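3.2 Package labels and how shoppers read them

Labels on wrapped goods serve two groups at once. Stores need a code that can be scanned, and shoppers need to find the price, the weight and the date without turning the item over many times. Earlier work in the Tallville area looked at boxes and cans, where the label sits on a flat side. Film-wrapped goods have received less attention, although they make up a large share of what small grocers sell.

The present study used survey forms returned by 801 shoppers at stores in Tallville and Hollis. Each form asked where the shopper looked first on a wrapped item and whether the label could be read at arm's length. Forms were collected in December, when the stores were busy, and this may have shortened the time spent on each answer. 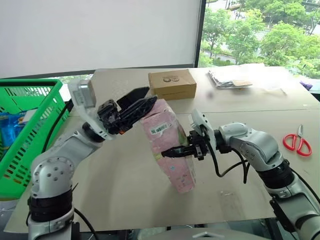 Figure 2. Tabletop views; the first includes a film-wrapped package with a barcode label.
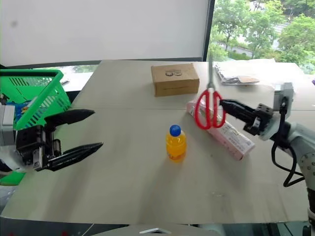

Reading time: 5 minutes

Shoppers who bought wrapped goods every week were more likely to look for the label near the top of the package. Those who bought them less often gave mixed answers, and many named the brand print first. More than 69 percent of all forms reported trouble with glare from clear film, mostly under the overhead lights used in the Hollis stores. Wrinkled labels were the next most common complaint — older shoppers raised it most often, but it appeared in every age group.

The two towns differed in one respect. Stores in Tallville mostly buy from the Kokkinos warehouse, where labels are printed on heavy paper before the goods are shipped. Stores in Hollis print their own labels at the counter on thinner stock. Forms from Hollis mentioned torn labels more often, and several shoppers wrote that they had asked a clerk to read the date for them.

These answers rest on memory and should be read with care. A shopper who had one bad experience with a torn label may report it as a regular event. The Liltley store records, discussed in Section 3.3, allow a partial check, as they list each item that had to be keyed in by hand at the register.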